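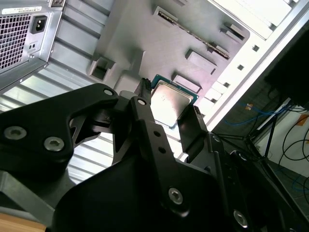 Montag, kurz nach neun am Abend. Den ganzen Tag am Rechner gesessen, allerdings davor und nicht daran. Um halb acht aufgestanden, Kaffee, dann den Tisch abgeräumt und die alte Decke daruntergelegt, damit die Platte keine Kratzer bekommt. Der Tower stand seit dem Umzug nach Avmont im Flur und war zuletzt vor allem Ablage für Post und Schlüssel. Am Wochenende hatte ich mir vorgenommen, ihn entweder in Gang zu bringen oder zum Wertstoffhof zu fahren. Der Wertstoffhof hat montags zu.

Zuerst den Seitendeckel abgenommen. Zwei Schrauben, eine davon schon rund, die andere ging leicht. Drinnen weniger Staub als befürchtet, das meiste vorne am Lüftergitter und unten in der Ecke, wo man mit dem Pinsel schlecht hinkommt. Mit dem Staubsauger auf kleiner Stufe nachgeholfen und den Lüfter dabei mit dem Finger festgehalten. Danach noch einmal mit dem Pinsel, diesmal mit dem schmalen aus dem Malkasten. Der hatte noch blaue Farbe am Stiel, war aber sauber an den Borsten.

Dann der Kühler. Er saß fest, die alte Paste war hart geworden. Ich habe ihn ein paar Minuten leicht hin und her gedreht, ohne zu ziehen, bis er nachgab. Beim letzten Mal, vor Jahren an einem anderen Rechner, habe ich einfach gezogen und den Prozessor gleich mit herausgerissen, samt verbogenen Beinchen. Das wollte ich kein zweites Mal erleben. Mit Isopropanol und Küchenpapier abgewischt, vier Blätter, das letzte blieb fast weiß. Danach den Prozessor selbst herausgenommen und gegen das Licht gehalten. Die Schrift auf dem Deckel konnte ich ohne Brille nicht lesen, mit Brille auch nur halb. Den Rest habe ich mir aus der alten Rechnung geholt, die zum Glück noch im Ordner war, hinter der Waschmaschine abgeheftet.

Mittags Brot mit Käse, im Stehen. Draußen Regen, also auch kein schlechtes Gewissen wegen der Hecke.

Am Nachmittag zu Skondo gefahren. Die haben jetzt eine andere Aufteilung, Kleinteile stehen hinten links neben den Batterien. Eine Tube Wärmeleitpaste, eine Packung Kabelbinder und eine gebrauchte Platte mit 1000 Gigabyte aus dem Korb an der Kasse. Zusammen etwa 30 Euro, das ist in Ordnung. Nach einem passenden Gehäuselüfter habe ich auch gefragt, den müssten sie bestellen. Habe ich gelassen, der alte dreht noch. Auf dem Rückweg Stau an der Brücke, eine Viertelstunde für nichts. Im Radio ging es um die Preise für Speicher, ich habe dann auf Musik umgeschaltet.

Zu Hause alles noch einmal hingelegt, in der Reihenfolge, in der es wieder hineinmuss. Die Schrauben in eine Eierschachtel, jede Sorte in eine eigene Mulde, mit Bleistift danebengeschrieben, wohin sie gehören. Das hat sich bewährt. Früher hatte ich alles in einer Untertasse und am Ende immer drei Stück übrig.
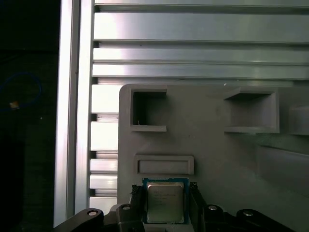

Am meisten Respekt habe ich jedes Mal vor dem Einsetzen. Den Prozessor fasse ich nur an den Kanten an, oben auf dem Metall möchte ich keine Fingerabdrücke haben und unten schon gar nicht. Vorher die Heizung angefasst, wie man das eben macht. Dann die Ecke mit der Markierung gesucht, zweimal kontrolliert, hineingelegt, ohne zu drücken. Er muss von allein liegen, sonst stimmt etwas nicht. Er lag. Der Hebel ging dann schwer herunter, wie immer so schwer, dass man denkt, man macht etwas kaputt. Kein Knacken, jedenfalls kein falsches.

Die Paste als kleinen Klecks in die Mitte gegeben. Beim Aufsetzen des Kühlers ist mir der Schraubendreher abgerutscht, Glück gehabt, nur gegen das Blech. Die vier Schrauben über Kreuz angezogen, immer nur eine halbe Umdrehung, dann die nächste. Beim Lüfterstecker musste ich in der Anleitung nachsehen, in welche Richtung die Nase zeigt. Die Anleitung gibt es als PDF auf der Seite von Fandach, auf dem Telefon kaum zu lesen, man schiebt die Zeichnung ständig hin und her. Am Ende habe ich mir die Ecke auf einen Zettel abgemalt. Der Zettel liegt jetzt in der Schublade bei den Garantiescheinen.

Gegen fünf eine Pause gemacht und im Wubshet einen Tee getrunken. Der Laden war fast leer, der Kuchen aus. Eine halbe Stunde gesessen und die Zeitung von Samstag gelesen. Auf dem Heimweg ist mir eingefallen, dass ich die Batterie auf der Platine gar nicht getauscht habe. Eine passende lag noch in der Küche, in der Schublade mit den Gummibändern. Also nachgeholt. Die Uhr im Rechner ging früher nach jedem Ausstecken falsch, das wird daran gelegen haben.

Danach war das Netzteil dran. Von hinten war das Gitter zugesetzt, aber nicht schlimm. Es riecht nicht verschmort und es klappert nichts, wenn man es kippt. Ich habe mir das Etikett angesehen und die Nummer für den Fall notiert, dass ich einmal Ersatz brauche: DP/N 0HYVH. Dazu steht 80 PLUS BRONZE darauf, das reicht für meine Zwecke. Ich schreibe darauf Briefe, mache die Steuer und sehe mir im Winter manchmal einen Film an. Überlegt habe ich trotzdem, ob ich es aufmachen und richtig reinigen soll, wo es schon einmal auf dem Tisch ist. Vier Schrauben, mehr wäre es nicht. Ich war unsicher und habe die Frage nach dem Abendessen in das Bastelforum gestellt, in dem ich sonst nur mitlese.

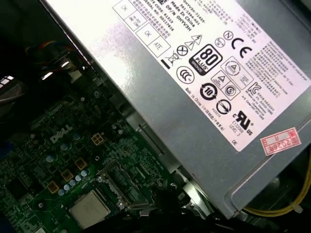

Zulassen, kam nach ein paar Minuten als erste Antwort, in den Kondensatoren könne auch lange nach dem Ausstecken noch Spannung sitzen, und für ein bisschen Staub sei es das nicht wert. Druckluft von außen durch das Gitter, den Lüfter dabei festhalten, fertig. Wenn es danach immer noch laut sei, lieber gleich ein anderes einbauen und am Netzteil nicht sparen. Und ich solle beim Zusammenbau darauf achten, dass der kleine Stecker für den Prozessor nicht vergessen wird, das sei der häufigste Grund, warum hinterher alles dunkel bleibt.

Das mit dem kleinen Stecker hätte mir tatsächlich passieren können. Er hing hinter dem Kabelbündel und war mit einem alten Gummiband festgemacht, das beim Anfassen zerbröselt ist. Das Aufschrauben habe ich gelassen. Druckluft hatte ich noch, eine halbe Dose, damit auf dem Balkon. Es kam mehr heraus, als ich gedacht hatte, und die Hälfte davon hatte ich dann im Pullover. Der ist in der Wäsche.

Das Einbauen ging schneller als das Ausbauen. Die Kabel habe ich diesmal ordentlich verlegt, mit den neuen Bindern, 12 Stück verbraucht. Die langen Enden mit der Nagelschere abgeschnitten, weil der Seitenschneider nirgends zu finden war. Vermutlich liegt er im Keller in der Kiste mit dem Fahrradwerkzeug. Die neue Platte sitzt unten, die alte ist ganz draußen. Auf der alten sind noch die Bilder, laut Ordner über 3000, die muss ich in Ruhe durchsehen, bevor ich irgendetwas lösche. Viele davon doppelt, das weiß ich jetzt schon. Sie liegt im Regal, in einem Gefrierbeutel mit Zettel dran.

Kurz vor acht zum ersten Mal eingeschaltet. Der Lüfter lief an und ging wieder aus. Dann noch einmal dasselbe. Ich habe den Stecker gezogen und mir alles mit der Taschenlampe angesehen. Einer der Speicherriegel saß auf einer Seite nicht ganz unten, man sah es an der Klammer. Nachgedrückt, bis es klickte, und beim dritten Versuch kam ein Bild. Die Uhrzeit musste ich einstellen, das Datum auch. Die neue Platte wird erkannt. Lauter als früher ist er nicht, leiser allerdings auch nur wenig. Vielleicht bestelle ich den Lüfter doch noch.

Installiert habe ich nichts mehr, der Stick mit dem System ist zu klein und auf dem anderen sind die Unterlagen für die Steuer. Den Seitendeckel habe ich nur angelehnt. Für die runde Schraube brauche ich eine neue, im Eierkarton war keine, die passt. Der Tisch ist wieder frei bis auf die Decke, die muss ausgeschüttelt werden, aber nicht im Dunkeln vom Balkon.

Morgen einen größeren Stick besorgen, Schraube nicht vergessen, Wäsche aufhängen. Post liegt jetzt auf dem Schuhschrank.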